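The Slow Business of Gears and Pins

19 March 2026

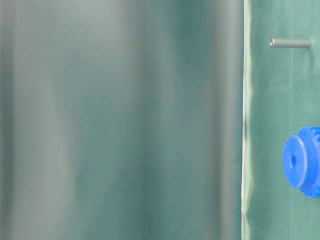

I have been promising an update on the little arm since January, and a few of you (hello, Miyuki!) have been very patient with me, so let me put the kettle on and catch you up. The arm is called Kubo, it lives on a bench in the shared workshop in Etville, and it has taken up almost 11 weeks of evenings that I had meant to spend on the garden. What I want from it sounds so simple: pick up a pin, bring it over to a gear, and slide it into the hole. The blue plastic gear is the easy half of the job, being big and bright with a nice round flange for the software to find, but the plain gray metal pin on that green cloth gives me fits. I do like that it has a rounded end, though – a square one would be far less forgiving of my aim.

Tatsuya Tamura spent two evenings with me going over the wrist joint, and he talked me into slowing everything down, which I resisted for far too long. Last night I ran six tries and got three good ones, and I was so pleased I called Rin from the parking lot! Next I want to redo the fingertips, probably in something softer, and then tidy up the wiring before I snag it with my sleeve again.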